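**Sour cherry jam that will not set, what do you do with yours?**

**asolora_kitchen** wrote:

Good evening to all. I made sour cherry jam on Friday with the recipe of my aunt and it stayed like syrup. I used 2 kg of fruit (weighed after taking out the stones), 1 kg of sugar and the juice of one lemon. I boiled it for 15 minutes, as she writes on her paper. It tastes very good but it runs from the bread.

I have now 5 jars of it. Is it allowed to open them and boil again, or will I destroy the taste? I would prefer not to use gelling sugar, but I am not religious about it.

---

**rollum_hill** wrote:

You can boil it again, I have done it many times. Put it all back in a wide pan, not a tall one, and keep it at a strong boil. Sour cherries have very little pectin, so one lemon for 2 kg is not much. I would use the juice of three.

Test on a cold plate. Put a spoon of jam on it, wait one minute, push it with your finger. If the skin wrinkles, it is ready.

---

**Gremevero** wrote:

> I would use the juice of three.

I don't agree with this. With three lemons you will eat lemon jam with cherries in it. Sour cherries are already acid enough, as the name says. The problem is the sugar. Half the weight of the fruit is too little for a normal set. In my house we take equal weights, and for every 500 g of fruit we cook one small grated apple with it. The apple disappears completely and the jam stands.

---

**rollum_hill** wrote:

Equal weights is how my grandmother did it also, and it was so sweet that my teeth were hurting. Each to his own taste. But I agree on the apple, it should be one that is not ripe.

---

**asolora_kitchen** wrote:

Thank you both. I must say that I chose less sugar on purpose, my husband has to be careful with it. Does low sugar jam never set, then?

---

**tin_and_lid** wrote:

It sets if you buy the right pectin. There is a kind made for low sugar (look for "low methoxyl" on the packet, it works with calcium). The ordinary kind wants a lot of sugar and will disappoint you. Please also remember that with less sugar the jam keeps less long once it is open. I keep mine in the fridge and finish it in two or three weeks.

By the way, 15 minutes says nothing. It depends on the pan, the fire and how much water was in the fruit this year. After a rainy June I needed almost double.

---

**Gremevero** wrote:

About the fridge I agree. About the packet I don't. My mother never had a packet in her kitchen and her jam was cut with a knife.

---

**tin_and_lid** wrote:

And how long did she cook it? When jam is cut with a knife it is often also brown and it tastes of caramel. I want that my cherries stay red.

---

**Gremevero** wrote:

Dark red. I will not discuss the jam of my mother any further :)

---

**ardeleanu** wrote:

I read this thread with interest, we have two old trees and every summer the same quarrel in the family. What helped us was to leave the fruit with the sugar overnight, covered, in a cool place. In the morning there is a lot of juice. I lift out the cherries with a spoon, boil only the juice until it becomes thick, and then I put the cherries back for five minutes. In this way the fruit is not cooked to death.

My notes for the worktop are below, use what you like:

1. Clear the surface completely before you begin. Hot jam and a crowded table do not go together.

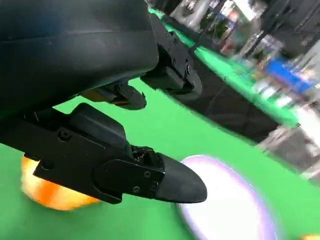 2. Wash the jars and lids and put the jars in the oven at a low heat. Leave them there until the jam is ready.
3. Fill to just under the rim, wipe the rim with a clean cloth and close at once.
4. Do not move the jars until the next day. A jam which looks thin in the evening can be firm in the morning.

---

**asolora_kitchen** wrote:

Number 4 I did not know! I was shaking the jars every hour to see if something changed.

I opened three of them today and cooked them again with half a grated apple and one more lemon. The plate test gave small wrinkles. The other two I leave as syrup, for pancakes and for yoghurt.

---

**rollum_hill** wrote:

Good decision. Write in September how it is, please, sometimes it becomes thicker in the cupboard. Did you also keep the stones? In a cloth bag in vinegar they give a nice taste for salad, but don't crush them.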